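Arm keeps tripping a protective stop when the tool gets down near the board, what am I missing?

We use cookies to keep you signed in and to see which pages get read. By continuing you agree to our cookie policy. Accept | Manage settings

Hi all, long-time reader, first time I've been stuck enough to post. I have a small arm over a blue perforated table with a maple board on top, and I'm doing push tests with plastic shape blocks. The tool is a plain dark rod, straight down. Setup is like this:

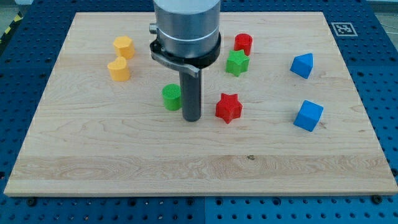
Calum Chisholm wants to know, before anybody starts guessing at bad joints, whether I re-entered the tool length and weight after fitting that rod, and what the log says at the moment it stops.

Fair enough, he messaged me that while I was still typing the rest, so let me answer it here. The log says "contact force limit, protective stop," every time. No joint fault, no encoder complaint, nothing about temperature. And yes, I entered the new tool length. The weight I left alone because the rod felt like nothing in my hand (I can already hear some of you sighing).

Now the story. We call this cell Brakus, for reasons that go back before me. It ran the push routine for most of June with no trouble. Then we took the old tool off, put the rod on, and that same afternoon it started stopping. The tip comes down toward the board, slows the way it should, and then clunk, brakes on, red banner on the pendant. I clear it, jog up, run again, and it might do three pushes or it might do none. I've had it stop with the tip clearly in the air, which is what's driving me nuts! If it was hitting the wood I'd understand.

Things I've tried so far:

Turned the speed down from 100 percent to 30. It stops less often but it still stops.

Re-taught the board height at one spot in the middle.

Swapped the cable to the pendant, because somebody told me to, and it made no difference whatsoever.

Restarted everything, twice.

What I haven't done is raise the force limit. It's set to 68 newtons, which is where it was when I got the cell, and my coworker keeps telling me to bump it up and get on with life. I don't love that idea, since people lean in to reset the blocks between runs. But I'd be lying if I said I wasn't tempted. Is that ever the right call?

Thanks in advance, and sorry for the wall of text.

Posted by hevstead_nights

Fraser Farquharson

Leave the limit where it is. I'm going to say that first so it doesn't get lost. Whoever picked that number may have picked it out of a risk assessment, and if people's hands go in there then it isn't yours or your coworker's to change on a slow afternoon. Find the paperwork or find whoever signed it.

OK, your fault. I'd bet lunch on the payload. The controller can't feel the tool separately from everything else. It works out what the arm should feel like from the weight and center of mass you typed in, and whatever is left over gets counted as contact. If those numbers belong to the old tool, there's a leftover force there all the time, even with the tip in open air. Then you slow down near the board, the leftover gets a bump from the deceleration, and over the line you go. It fits with your stops getting rarer at low speed too.

I did exactly this at Molletti a few years back. We took a heavy gripper off, put on a light probe, and left the old weight in. Everybody worries about the tool being heavier than the number, and we were sitting there with one that was much lighter, wondering why the arm drifted up in freedrive. By the way, that's a nice quick test if your arm has freedrive: hold it, release the brakes, relax your grip a little and see if it floats or sinks. Keep everyone else back and your other hand near the stop when you do it.

What I'd do, in this order:

Take the whole tool stack off, bracket and all, and put it on a kitchen scale. Everything past the flange counts, so don't weigh the rod by itself.

Enter the weight, then the center of mass. If your controller has a payload estimation routine, run it up high with the board well out of reach. Compare it to the scale. If they disagree by a lot, run it again before you believe either one.

Zero the force sensor (if you have one) with the tool hanging free and not moving. I've seen people zero it with the tip resting on the work, and then it's wrong everywhere else.

Check the tool length again while you're at it. Measure from the flange face to the tip. It's very easy to measure from the bottom of the collar and call it done.

Then run the routine with the same path at the same 30 percent, but lifted well clear of the board and blocks. If it still stops up there, contact has nothing to do with it and you can quit blaming the wood.

One more thing. You say you re-taught the height at one spot. A board that size can be higher at one corner than another, and one point tells you nothing about tilt. Teach it at the corners once the payload is sorted. I'd put this second on the suspect list.

laaksonen_fan

had same thing on mine. it was the cable. the sensor cable i mean, not the pendant one. it was zip tied too tight and when the wrist turned it pulled. cut the ties, gave it more slack, fine ever since. worth 2 minutes

also your coworker is wrong lol

hevstead_nights

Quick update for anybody who lands on this later. Weighed the whole stack and the number in the controller was way off, still the old tool, exactly as Fraser said. I've put in the right weight and center of mass and zeroed it hanging free. With the path lifted clear of the board it went through the full routine at 30 percent with no stops. Before the fix I couldn't get it through a full one, so I'm pretty happy!

Back down at board height it's a lot better, but I did get one stop, over toward the back corner. So I'm guessing the board isn't level and I'll teach the corners tomorrow. I had a look at the sensor cable as well and there's plenty of slack at the wrist, so I've left it alone.

Limit is still 68. I found the name on the risk assessment and sent an email asking where that number came from. No reply yet.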